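How do you fold black T-shirts so the pile stays up?
Posted in Laundry & Closets, 1/6/20

Pavithra Warrier

Hi all, longtime reader, first time asking. I moved my folding from the couch to the bed this winter and I love it (so much room!), but I cannot get my dark clothes to behave. Everything I own is black, gray or dark green, and I make one pile on the left side of the bed as I go. By the time I carry it to the dresser it has turned into a slump, with the T-shirts sliding out of the middle like cards.

What I do now is lay the shirt flat on the bedspread, bring the sides in, then fold the bottom up to the neck. My sister folds hers in thirds and swears by it, but she has a table to do it on. My bed is soft and quilted, and whatever I line up on it shifts the second I let go. 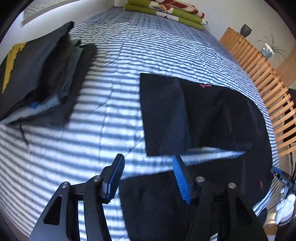

The other thing is the drawer. It's a Flundden, the low one, and the inside is 79 centimeters wide, so I ought to be able to get two rows of shirts in there plus the sweaters. Right now I get one row and a mess. I also can't tell one black shirt from another once they're folded, so I pull out three to find the one I want and the whole row goes with it. I looked at the Fustimik folding board, but I'd like to hear from people before I buy a piece of plastic that lives under the bed forever.

So - thirds, halves, rolling? And do you sort by color or by kind of clothing? I've been mixing sweaters and shirts in the same stack, whatever comes out of the basket first, and I'm starting to think that's half my problem.

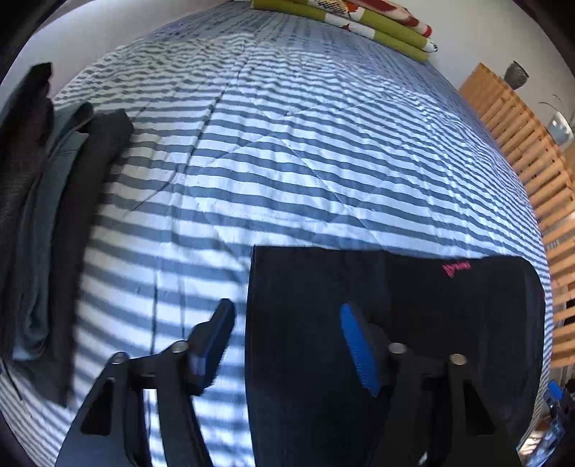

Annapurna Chacko

Mixing is more than half of it, I'd say! Anything fuzzy or slippery has to go in its own pile. I had exactly your slump for years and it went away the week I stopped putting T-shirts on top of knits. Do all the shirts first, then start over with a second pile for the thick stuff.

For the soft bed problem, put something stiff down. I use the lid of an old board game, but a big cutting board or a tray works too. Fold on that, press with your forearm, slide the shirt off. You get a real crease that way, and on a quilt you just get a kind of suggestion of one.

I fold in thirds the long way and then in half, and in half again if the drawer is shallow. Then I stand them up on their edges, fold side up, so nothing is under anything. If your shirts have a little logo on the chest, fold so it ends up on the outside where you can see it. That's how I tell my black ones apart (I have way too many, don't ask).

Also, smaller piles. When mine gets tall enough to lean I take it to the drawer and come back. More walking, less swearing.

Hae-won Min

rolling. takes up less room and you can see everything. wrinkles a bit but it's t-shirts

Maarja Siliņa

I tried rolling after reading about it on here last November and went back to flat, mine came unrolled every time I opened the drawer. It might depend on the fabric, mine are thin.

I do have the Fustimik board and would say borrow one before you buy. It's nice for getting everything the same width, which matters if you want two rows. With 79 centimeters you have plenty, just measure one folded shirt against half of that and adjust. But it's slow, and long sleeves drive me nuts on it. Mine comes out maybe twice a year now - when the summer things get packed up and when they come back.

I go by kind first, then color inside that. Heavy sweaters I keep on the shelf with the spare bedding, they were eating the drawer.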